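# Workshop Tips: Care of the Two-Finger Gripper

Issued by the Vastdale training workshop for all bench users. Questions go to Lorna Baird.

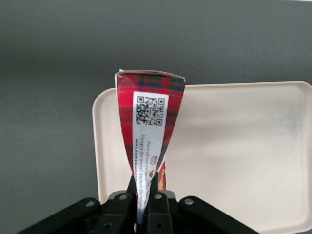
Most dropped items on the sorting bench come from dirty fingers or a loose joint. Both can be put right in a few minutes. Switch off the arm and hang the tag on the switch before touching the linkages.

**Cleaning**

- Wipe the inner faces of both fingers at the end of each shift with a lint-free cloth, barely damp. Food wrappers leave grease, and crumbs collect at the base of the jaw.
- Brush the joints with a dry, soft brush. Do not use compressed air; it drives grit into the pivots.
- Wash the tray separately and return it dry.

**Joints**

- Rock each finger gently from side to side. Play at the tip that can be seen by eye must be reported to Oldřich Brabec.
- Tighten pivot screws by hand only, with the short driver kept in drawer 8. A linkage that no longer swings freely has been overtightened.
- Apply one small drop of light oil per pivot every 100 hours of running. Wipe off the excess.

**Grip force**

- Set the force to 70 percent for wrapped biscuits and other soft packets. Settings above 80 are reserved for boxed goods.
- Grip packets by a folded end where possible, clear of the contents.
- After any change, run the open and close cycle with the jaws empty, then once with a test packet.

Record all work in the bench log. Spare finger pads are ordered through Janaína Cordeiro by noon on Thursday.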